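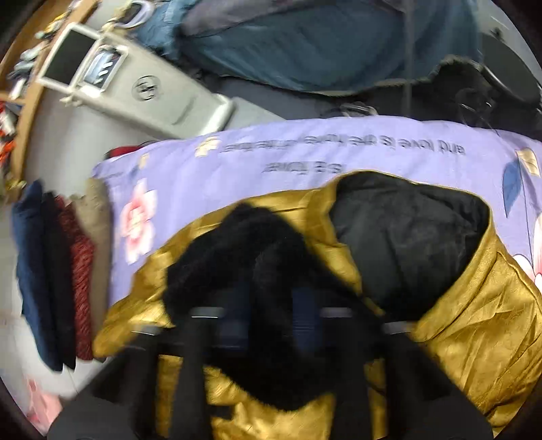
Why I Still Want a Coat Check

My mother used to say that you could tell how welcome you were in a house by what happened to your coat. If somebody took it from you at the door and hung it up, you were company. If they told you to throw it on the bed, you were family. And if you were left standing in the hall holding it over your arm, well, you probably ought to have called first.

I have been thinking about that lately because of a small change at the Holovko, the old theater downtown where I have gone to plays, concerts and one very long puppet opera for most of my adult life. When the season started up again in December, the coat check was gone. The counter was still there, with its brass rail and its little half door, but there was a display of bottled drinks on it and a screen advertising the Ziltivo app, which will let you order those drinks to your seat. I stood there with my coat half off like a fool. Then I put it back on and went in, and I spent the first act of a perfectly good comedy with a heap of wool in my lap and my neighbor's scarf in my ear.

I want to make a case for the coat check, and I know how that sounds. There are bigger things to worry about. I worry about those too, mostly at night. But I think we are allowed to have opinions about small things, and I have come to believe the small things are where most of us live.

Let me start with the practical side, since that's what the theater talked about in the letter it sent to subscribers. The Holovko has 872 seats. According to the letter, only 74 coats a night were being checked on average last season, and the room could be put to better use. I don't doubt the figures. I do wonder about the averaging, though. The season runs well into the warm months, and of course people don't check coats in May. It's May as I write this and I haven't worn a coat in two weeks. Average the umbrellas over a whole year and you could talk yourself out of owning a roof.

Besides, the check had been getting harder to use for years. First it opened only half an hour before the curtain. Then it was closed on weeknights. Then it was moved to cards only, so that people who had kept a couple of singles in their pocket for the purpose had to go digging for a wallet while the line grew behind them. If you make a thing a little more trouble every season, fewer people will do it, and then you can write a letter about how few people do it.

But the numbers aren't really my quarrel. What I miss is the moment itself. You come in out of the weather in your big shapeless outer self, the one that scraped the windshield and argued about parking, and you hand that self across a counter. Somebody gives you a ticket for it. Then you walk away lighter, in the clothes you picked out for the evening, and you stand a bit straighter. I have seen people come up to that counter bickering and leave it arm in arm. I don't say the coat check did that all by itself, but it gave them a minute to stop and turn around and look at each other.

A coat is also a big thing, much bigger than we give it credit for. People who design seats don't seem to own one. You can fold it, in which case it slides off your knees, or you can sit on it, in which case you're two inches taller and the person behind you hates you. You can put it under the seat, where somebody spilled a soda in an earlier decade. I know a lot of people have solved this by leaving the coat in the car, and they run across the parking lot in January in their shirtsleeves, laughing, and catch colds. They'll tell you colds don't come from being cold. I have my own views.

And then there's the way out. Defenders of the new arrangement always bring up the line at the end of the night, and I'll grant them that it was slow. It could be very slow. But I learned more about plays in that line than I ever did from the program notes. You'd be standing there with your ticket, and the stranger ahead of you would say they hadn't believed the ending for a second, and somebody farther up would turn around and say they had cried, and for ten minutes you had a real conversation with people you would never see again. Now we all come up the aisle already bundled and buttoned, and we go straight through the doors with our heads down. The lobby is empty almost before the lights are up.

I do understand that work has to be paid for. The people behind that counter were on their feet all evening, they handled wet things and fur things and things with mothballs in the pockets, and I never once thought they were paid enough. If the Holovko had written to say it couldn't afford them, I would have been sorry but I would have understood, and I might have sent a check. I'd gladly pay another dollar or two on every ticket. What the letter said was that the change would "streamline the arrival experience," and that's a phrase I can't warm up to. I don't want my arrival streamlined. I've spent all day being streamlined. I order my groceries from one screen and renew my prescriptions on another, and the bank branch on my corner has turned into a lobby with two machines and a plant.

Other places have managed. The little concert hall in Dullon, an hour up the road, put a row of plain hooks and numbered pegs along one wall of its lobby and simply trusts people, and I've never heard of anything going missing there except a single glove, which was mailed back. The Trornutano, which is a restaurant and a much fancier one than I usually have any business in, still takes your coat at the door without your asking and has it waiting when you stand up from the table. I have no idea how they know. I've tried to catch them at it. There's some kind of signal, I'm sure, and I hope I never work out what it is.

I'm told the app people are looking into lockers, the kind you open with your phone. Maybe that will be fine. I try to keep an open mind, and a locker is better than a lap. But I can picture myself at the end of a show with my phone battery at nothing and my coat behind a little steel door, and I'd like to know who I'm supposed to talk to then.

There's a hospitality in taking somebody's coat that I don't think we should give up just because it's old-fashioned. It says, stay a while – we've got room for you and for your things, too. My mother's friends used to pile theirs on her bed at the holidays until you couldn't see the bedspread, and we children would be sent in to fish out the right one when somebody had to leave early. It was hot, heavy work and we loved it. Every coat smelled like a different house. You'd come out with your arms full and the whole room would look up to see who was going, and then everyone would tell them it was much too early, and quite often they'd sit back down.

I've written to the theater, politely, and I've asked for hooks. Just hooks, along the wall by the stairs where the old posters hang. I would bring my own hanger if it came to that. The new season's brochure arrived this week, and I've already marked the shows I want, most of them in the cold months. I'll be there either way, with my coat in my lap if I have to, and I apologize in advance to whoever has the seat next to mine.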